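Cenow moves modest wear line to Grorereck hall, opens waiting list for July bazaar

1/28/25

Cenow, the modest fashion and cosmetics label, will hold its next community bazaar in July at the Grorereck exhibition hall, the company said in a notice to registered sellers. The event replaces the spring bazaar, which was dropped from the calendar after the previous venue changed its rental terms.

The hall has a usable floor area of 1760 square meters. Of this, the seller section takes the larger part, and the remainder is divided between a stage, a prayer room, a nursing room and a makeup area. Stands are issued in two sizes. The smaller size includes one table, two chairs and a single power outlet. The larger size adds a clothing rail, a full-length mirror and a second outlet. Sellers who need a fitting booth must state this on the application form, as booths are assembled before the floor is marked and can't be added later.

Apinya Boonchu, who handles seller registration at Cenow, said 92 stands have been planned and that applications already exceed that number. A waiting list is open. Places on it are assigned by product category and then by date of application.

"We set a ceiling for each category," Boonchu said. "Scarves and pins fill first every time. Footwear and outerwear are still short, so a footwear seller who applies today may get a stand before a scarf seller who applied last week."

Entry for visitors is by invitation or by timed ticket. Each time slot admits 550 people and lasts two hours. Invitations are valid for one slot only and are tied to the name given at registration. A visitor who misses a slot may ask for transfer to a later one at the desk, subject to space.
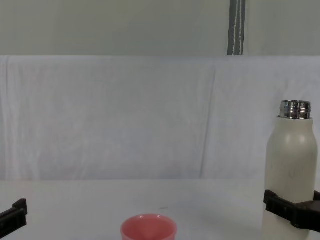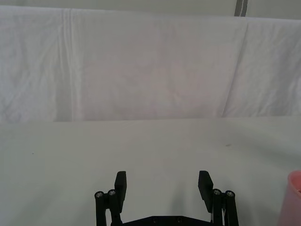
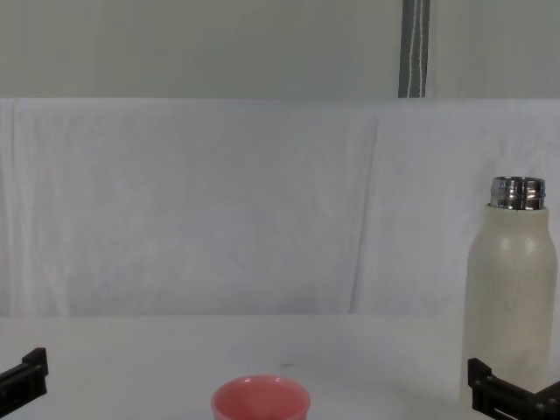 The makeup area will be run by Prunda, which supplied the cosmetics stand at the last two bazaars. Prunda will have 17 chairs in use at a time. A standard session covers base, brows and lips and is limited to 20 minutes. Eye makeup is offered as a separate session at a charge. Brushes are cleaned between visitors, and lip color is applied with single-use applicators. Visitors with skin allergies are asked to bring their own base product. Mayuree Nilsuwan, lead makeup artist at Prunda, said a printed ingredient list for every shade will be kept at the front desk of the area.

The portrait corner next to the makeup area will use daylight-balanced lamps at a fixed setting, so that skin tone is rendered the same way from the first slot to the last. Each visitor who completes a makeup session receives one 4 x 6 inch print. Digital copies are sent by email on request. Photos are taken by female staff, and the corner is screened on three sides.

The stage program consists of a scarf styling class, a talk on fabric care and two runway shows. Norðdahl, a maker of lightweight knitwear, will show long-sleeve tunics and underscarves in a cotton and modal blend. Designer Thitima Chuensuk said the underscarf has been recut since the first version, with a flat seam moved behind the ear and a lower back panel to stop the fabric from riding up. It will be sold in three sizes; the earlier one came in a single size.

The fabric care talk, given by textile teacher Duangjai Jitpraphai, deals with washing and storage of chiffon, jersey and viscose scarves. Topics include water temperature, the effect of softener on drape, and removal of foundation marks at the face edge. Participants may bring one scarf each for advice on stains.

Sellers have access to the hall from 6 a.m. on the opening day. Vehicles unload at the rear gate and must leave within 30 minutes. Stock may be left overnight between the two days in a locked room, but cash and card readers may not. Steamers are permitted at stands with a second outlet. Sellers at smaller stands may use the shared steaming point beside the rear gate.

Floor manager Vichien Ruangrit said aisle width has been increased to 10 feet on the main aisle and 8 feet on the side aisles. Rails and mannequins must stay inside the marked line, and stands that extend past it will be asked to reset before the doors open.

Stand fees are unchanged from the last bazaar. The deposit is refunded in full if a seller withdraws at least 30 days before the event and in part after that. Sellers on the waiting list pay no deposit until a stand is offered, and then have three days to confirm.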